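**Ticket 63 – Ostard track saw drifts off the line**

Opened by: Haruto Honda
Handled by: Hinata Yokoyama, Cestano tool support
Status: waiting on customer

Haruto writes that his cuts start on the line and end up 3 mm away from it over the length of a closet door. He has bought a new blade, a second rail and a set of clamps, and the saw has thanked him by drifting exactly as before.

Asked him to check the rail joint with a straightedge. He says it's dead flat. Asked what he used as a straightedge. He used the other rail.

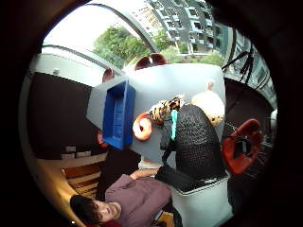
Second round, October. Borrowed a real straightedge from Murakami, joint is fine after all, so I owe him an apology – sent. Next suspect was play between the saw base and the rail. He turned both adjuster cams until the saw wouldn't slide, then backed them off a hair. Drift is down to nearly 2 mm.

Still open: toe-in on the blade. Sent him the steps and told him to unplug first. He wants to know if the Brelteo saw has this problem. Told him to finish this ticket before starting the next one.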